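Hurside Spielküche: Obst- und Gemüseset mit Tablett
Artikelnummer: 3548
Marke: Hurside
Lieferung: Spielobst, Spielgemüse, Tablett

Spielobst gibt es in jedem Laden, und trotzdem freuen wir uns über dieses Set jedes Mal, wenn wir ein neues auspacken. Die Farben sind kräftig, die Formen sofort zu erkennen: lila Weintrauben, eine orangefarbene Zitrusscheibe, Maiskolben mit grünen Blättern, eine Möhrenscheibe mit Grün daran. Alles kommt zusammen mit einem limettengrünen Kunststofftablett, das beim Spielen Marktstand, Theke oder Picknickteller sein darf. Und beim Aufräumen kommt einfach alles wieder drauf!
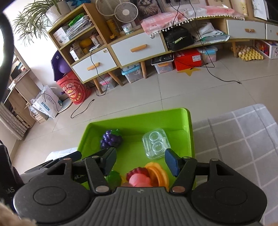
Am liebsten mögen wir das Set auf dem Fußboden. Am Tisch kullert immer etwas herunter, unten hat man Platz, und es können auch mal 4 Kinder gleichzeitig einkaufen, kochen und servieren. Eine karierte Tischdecke auf den Fliesen genügt schon für ein Picknick — wer keine übrig hat, findet bei uns die Decke Skermont in 100 x 100 cm.

Passt gut dazu
Ein Spielzeugkochtopf mit zwei Henkeln (nicht enthalten) macht aus dem Obststand im Handumdrehen eine Suppenküche. Schön ist auch alles, was gar nicht als Essen gedacht war: Bälle als Klöße, ein getrockneter Seestern als Fang des Tages, ein Gummihase als Stammgast. Leere Keksdosen und Schachteln bitte aufheben, die sind im Kaufladen Gold wert. Bei sehr kleinen Kindern lassen wir Murmeln, Steine und alles andere Kleinteilige weg.

Pflege
Mit lauwarmem Wasser und einem Tropfen Spülmittel abwaschen, auf einem Geschirrtuch trocknen lassen. Nicht in die Spülmaschine. Das Tablett verträgt auch Fingerfarben, wenn man sie bald abwischt.

Aufbewahrung
Das Set passt komplett in die Kunststoffbox Ludier, die wir seit Oktober wieder auf Lager haben. Jede größere Box mit Deckel tut es aber genauso, und eine Schublade in Kinderhöhe ist fast noch besser, weil die Kleinen dann selbst drankommen.
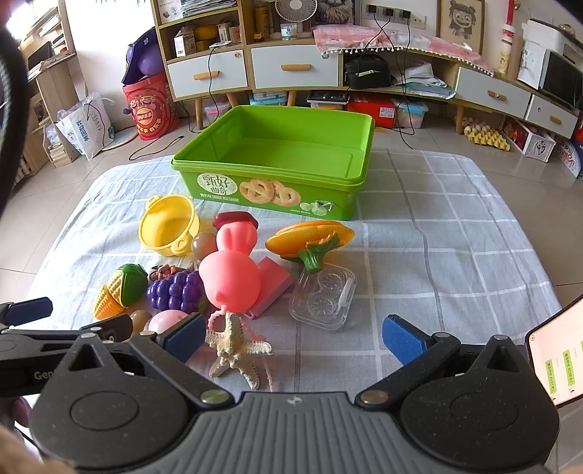 Pruitt: Bei uns wird seit Wochen nur noch Suppe gekocht, gern mit Trauben drin. Die Farben gefallen mir sehr, nur das Tablett hätte ich mir etwas größer gewünscht. Gibt es das auch einzeln?

Ja, das Tablett führen wir auch ohne Inhalt, in derselben Farbe.

Rückgabe
Innerhalb von 30 Tagen, auch wenn die Packung schon geöffnet wurde.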